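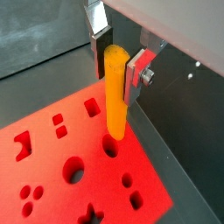 The bus to Skerley takes 23 minutes from the train station, and by the time I climbed down from it on a gray Tuesday morning there was already a line at the door of the Parance building, mostly parents with strollers and a few retired machinists who had come, as one of them told me cheerfully, to see what they had been replaced with. Parance opens its workshop to the public once a year, and I had been meaning to go for ages. I am so glad I finally did!

Visitors went around in groups of 6, which meant a wait with coffee and a very good oatmeal cookie, and then a walk past the offices to the room where the company does what it calls its handling work. I had pictured something loud, with sparks. What I got was a robot arm, a yellow peg and a thick piece of red foam with shapes cut into it, squares and crosses and circles and even a star, and I thought right away of the toy that sat on my grandmother's rug for most of my childhood (the one where the star never wanted to go in and you ended up leaning on it with your whole weight).

Our guide, a soft-spoken engineer who has been on the Pirham project since it began, explained that this is very close to the truth. Pirham is the name for the part of the software that decides how to move when the arm is nearly where it should be, which is a harder question than I would have guessed. Getting across the table is easy enough, she said. The last little bit is where the trouble lives – the peg can be leaning a hair to one side, or the fingers can have it a touch too high, and a person fixes that without thinking.
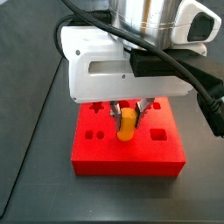 The team keeps a log of every attempt, good and bad, and the notebook by the door had reached number 568 on the morning I was there. The guide let us page through it. Some entries were long and technical, some just said "no" with a line under it, and one from back in April said "yes!!" in green ink, which made the whole group laugh.

A boy near the front wanted to know why they used foam, and she told him it forgives mistakes, so a bad push costs them a new block and not a new set of fingers. Then he asked whether the robot had a name. The arm has none, but the older one down the hall is called Sun, after the yellow lamp that used to sit on top of it, and he seemed satisfied with that.

We were supposed to get ten minutes and we stayed for twice that, with the next group breathing down our necks. One of the retired machinists had his arms folded the entire time and asked the best questions of anyone, about wear and slack and how often the finger pads get changed – every 3 weeks, for the record, sooner when it has been a busy stretch. On the way out he bought two of the Parance mugs and rode back into town in the seat across from mine, with both of them in his lap.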